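採用情報 > 設備計画グループ > 設備投資計画担当(自動化設備)

設備投資計画担当(自動化設備)の募集
株式会社Teten 設備計画グループ
掲載日 2018年11月15日

当社は業務用リネンと古着の仕分けを請け負う会社です。このたび、洗濯物を扱う双腕ロボットの導入計画について、買うものを決め、値段を調べ、社内に説明し、たいていは一度差し戻される担当者を募集します。ロボットを動かす人の募集ではありません。動かしたい人はすでに足りています。足りないのは、動かすために何がいくら要るのかを、動かしたくなる前に書ける人です。

募集の背景

自動化の検討を始めたとき、最初の予算書には「ロボット 一式」とだけ書いてありました。一式という言葉は便利で、入っていてほしいものが全部入っているように見えます。届いてみると、架台も、ケーブルも、予備の指も、作業台も一式の外でした。前任のĽudovít Michalíkは、この「一式の外」を表計算ソフトに書き出しました。最終版は659行あります。そのうち予算がついたのは27行です。

彼は2月に生産管理へ異動します。本人の希望による円満な異動で、疲れた顔をしているのは元からだそうです。後任の方には、この表と、表に貼られた多数の付箋を引き継いでいただきます。
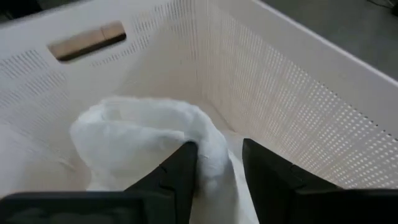
予算の議論は、つかむ対象で決まります。箱や瓶なら先端の仕様はカタログから拾えますが、布には決まった形がなく、見積依頼書の「ワーク寸法」の欄に何を書くかで半日かかります。白い布が一枚、白いかごの底でよじれているだけでも、同じような色のものをカメラがどう区別するか、二本の指をどこまで差し込めるか、穴だらけの側面に指先が引っかからないか、と確認事項が増えていきます。かご一つの選定が、カメラと照明と指の選定に波及するわけです。かごを替えれば済む話にロボット本体の上位機種が提案されてくることもあり、そこで「かごを替えませんか」と言えるのがこの職種です。言ったあとで、かごの稟議も書きます。

仕事内容

・双腕作業セルの導入に関する年度予算案の作成、および差し戻し後の再作成
・本体、ハンド、架台、配線、作業台、かご類、消耗品の要求仕様の整理
・相見積の取得と比較。現在の主な照会先はBruvis(ハンドと周辺部品)、Stergiou(架台と作業台)、Beston(保守契約)の三社
・交換部品の在庫基準の作成
・設置場所の電源、床面、通路の確認と、それに伴う総務との長い話し合い
・リース、購入、レンタルの比較資料の作成
・現場からの「これも要ります」の受付

最後の項目は業務量の上では一番上に来ます。順番を入れ替えたところ応募が減ったので、戻しました。

一日のうち、現場に出るのは二時間ほどです。残りは机に向かい、納期の問い合わせと、納期の問い合わせへの返事に対する問い合わせをしています。四半期末には投資会議があり、十五分の持ち時間で説明します。質問の大半は金額についてで、残りは「去年も同じことを言っていなかったか」です。去年の資料を手元に置いておくことをお勧めします。

配属先

設備計画グループは四名です。

Yareli Alvarado(グループ長)
予算の最終責任者。概算という言葉を信用していません。数字の横には根拠を、根拠の横には日付を求めます。面接の一次も担当します。

Boris Zupan(機械担当)
架台と治具の設計。既製品で足りるものを自作したがる傾向があるため、製作費と購入費の比較表を見せる役が必要です。その役を募集しています。

Damián Quezada(電気・制御担当)
Damián Villaseñor(購買担当)
二人は別人です。社内ではそれぞれ姓で呼びますが、宛先を間違えたメールは今も毎週届きます。注文書をQuezadaに、回路図をVillaseñorに送ると、双方から丁寧に転送されてきます。

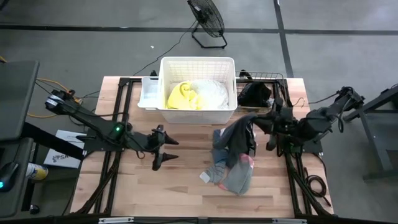

24ページ

引き継ぎ時の検討課題(設備計画資料より抜粋)

次の案件は、着任後すぐに手をつけていただくものです。

一、作業台。木の天板にアルミフレームという今の構成を増設分でも続けるかどうか。Boris Zupanは続けたい、Stergiouは自社の標準台を売りたい、という状況です。双方の主張にはそれぞれ図面がついています。

二、かご。現在は白い樹脂のかごと黒い金網のかごが混在しています。どちらに統一するか、あるいは混在を仕様と呼ぶことにするか。後者が最も安価です。

三、配線。ケーブルが床を通っているのを現場は気にしなくなっていますが、安全監査では気にされます。保護カバーか、頭上からの配線か、費用と工期の比較が必要です。オレンジ色のケーブル一本についても、カバーの対象に含めるかどうかを決めてください。

四、床の区画。今は黒いテープで線を引いています。増設後の通路幅が決まるまで本塗装はしない方針ですが、「決まるまで」の期限が予算書に書かれていません。

五、空調。床置きの扇風機を設備と呼ぶか備品と呼ぶかで、計上する科目が変わります。経理は備品、現場は必需品と言っています。

六、試験用衣類。腕につかませる服は、色も厚みもばらばらであるほど試験になります。灰色や青の服の山に黄色い布も白い布も要る、という申請を「雑品」で通すのは今期で終わりにして、正式な費目を作ります。購入後の衣類は返品できません。

応募資格

必須
・製造業、物流業またはそれに準ずる現場での、設備購買または生産技術の実務経験
・見積書を読み、書かれていない項目に気づけること
・表計算ソフトの実務経験。他人が作った表を壊さずに直せる方
・日本語での社内調整、英語でのメールのやり取り

歓迎
・産業用または協働ロボットの導入に、発注側として関わった経験
・減価償却について、会計の専門家でない相手に説明し、最後まで聞いてもらえた経験
・リスクアセスメントの知識
・布製品の扱い。家庭での経験も考慮します

不要
・「ロボットが好きだ」という熱意の証明。面接でお話しいただくのは構いませんが、加点はされません。

待遇

雇用形態 正社員(試用期間3か月、条件の変更なし)
勤務時間 9時から17時45分(休憩60分)
年間休日 土日祝、夏季、年末年始
給与 経験と前職を考慮のうえ決定。面接時に書面で提示します。数字の根拠も添えます
諸手当 通勤、住宅、家族
勤務地 本社および隣接する作業棟。在宅勤務は週一日まで

決裁権限は着任時点ではありません。一年目は12件を上限として少額案件の起案を単独で行えます。上限に達した場合は翌年度を待つか、グループ長の機嫌を見計らってください。

選考の流れ

書類選考のあと、一次面接(Yareli Alvarado、Boris Zupan)、課題、最終面接の順に進みます。

課題では、架空の作業セルについて実在しそうな見積書を一通お渡しします。抜けている項目を書き出し、買う、待つ、断るのいずれかを選んで、理由をA4一枚にまとめてください。100点満点で採点しますが、満点の答案は用意していません。過去には「断る」を選んで採用された方も、「買う」を選んで採用された方もいます。「継続検討」を選んだ方は、現在も継続検討中です。

応募方法

履歴書、職務経歴書、および過去に関わった設備導入のうち予算どおりに終わらなかったものの概要(800字以内、社名は伏せて可)を、本ページの応募フォームからお送りください。予算どおりに終わったものしかない方は、その旨をお書き添えください。詳しく伺います。

着任は2月を希望しますが、相談に応じます。設備の納期に比べれば、たいていのずれは誤差の範囲です。

応募に関する問い合わせは設備計画グループのDamián Villaseñorまで。Quezadaに届いた場合も転送されますが、一日余分にかかります。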